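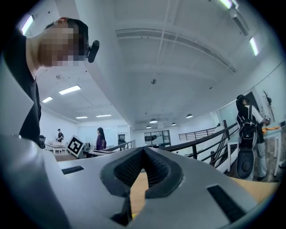

Según Gangadharan Bhat, en una planta abierta la gente discute por las mesas y las sillas cuando lo que le molesta es el techo, y él empezaría cualquier reforma tumbado en el suelo, mirando hacia arriba.

(Pausa. Dejar que miren el techo de la sala en la que estamos. Siempre hay risas, esperar.)

Me encanta esa idea y le he robado la charla entera. Vamos a hablar de luz, de mesas y de barandillas, por ese orden, y si me paso de tiempo sacrifico las barandillas (¡que me dolería mucho!).

1. El techo

Empezar por lo blanco. Techo blanco, viga larga blanca que se va hacia el fondo. La viga me gusta muchísimo: ordena la planta, te dice hacia dónde mira el edificio sin poner un solo cartel. En Gowda quisieron pintarla de un color vivo y costó tres reuniones dejarla en paz.

Luego, los fluorescentes rectangulares. Sé que tienen mala prensa. Yo los defiendo para mesas de trabajo compartidas, donde cada cual se pone en un sitio distinto y hace cosas distintas: reparten bien y dejan pocas sombras duras sobre las manos. Lo que pido es que se puedan encender por zonas. En Stondholm había un solo interruptor para toda la planta, y en febrero, a las cinco de la tarde, o trabajabas en un quirófano o trabajabas a oscuras.

Y al fondo, las lámparas redondas colgantes, en hilera. Aquí me emociono, aviso. Cuatro lámparas y ya parece otro lugar: la vista descansa en ellas, el fondo tiene un final. Para colgantes así suelo proponer 3.000 kelvin, una luz más cálida que la de las mesas. (Si preguntan por la mezcla de temperaturas: sí, se nota; sí, me gusta que se note. Contar lo del comedor de Fletstead solo si hay tiempo.)

2. Las mesas

Mesas blancas en la planta, madera clara en primer término. Una superficie blanca te devuelve la luz del techo y lo que pones encima se encuentra enseguida; una tela naranja sobre blanco se ve desde la otra punta. La madera cansa menos la vista a última hora. ¿Cuál elijo? Las dos, repartidas. Preguntar a la sala a mano alzada quién trabaja sobre blanco.

De pie o sentados: a mí me gusta que se pueda llegar a una mesa, apoyar lo que llevas, trabajar de pie un rato y marcharte. Para eso hace falta hueco alrededor. En Bumham hicimos el plano con 36 puestos y nadie podía pasar con una mochila puesta sin pedir perdón. Quitamos una fila entera y las quejas bajaron muchísimo. Presupuesto de mover esa fila: 1.165 euros. Las mesas nuevas que nos ofrecían costaban 2.248. Decir las cifras despacio, que la gente las apunta.

3. Barandillas y cristal

Barandilla negra contra paredes blancas: dibuja la escalera y se ve venir el cambio de nivel. Si la planta es toda clara, yo le daría siempre ese negro. Hay quien la prefiere blanca para que desaparezca. Respeto la opinión, pero una escalera es lo último que quiero que desaparezca.

El tabique de cristal, al fondo: separa y deja pasar la mirada. Ojo con los reflejos de los fluorescentes, conviene ir a verlo de noche antes de decidir nada. Aquí enlazar con la pregunta del ruido, que saldrá seguro. El cristal solo no arregla el ruido; hay que hablar de suelo y de techo, y volvemos a Gangadharan, tumbado.

Para el turno de preguntas: tener a mano el plano de Bumham y el presupuesto. Pedir que apaguen media sala un minuto y que la vuelvan a encender por zonas, si los interruptores de aquí lo permiten (comprobarlo antes con el técnico).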